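THE CLILTTHORPE ASSESSMENT

The residents of Cliltthorpe had been informed in April that the Testa programme would determine whether a machine could be trusted with the tidying of an ordinary sitting room. Sellex had supplied the method. The Council had supplied the forms, of which there were 12 for each chore.

It was recorded in the first report that the machine, called the Prolier, could not yet put a bottle away. It could find one. It could also stop above one for some time, and on two occasions it had apologised. The Office therefore ruled that it should learn from people, who were to carry out the work with grippers in place of their own fingers until 4,000 attempts had been filed.

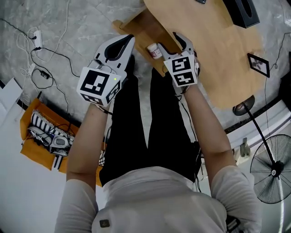
The clerk appointed to the task had reached attempt 1,594. She wrote, in the space provided for remarks, that she no longer picked up her cup at home without first opening her hand very wide.

The remark was passed upwards and considered for 6 weeks. The reply came on good paper. The Office noted her observation - it was the first of its kind - and asked whether the cup had been put away afterwards.

She looked across at the sink and left that part of the form blank.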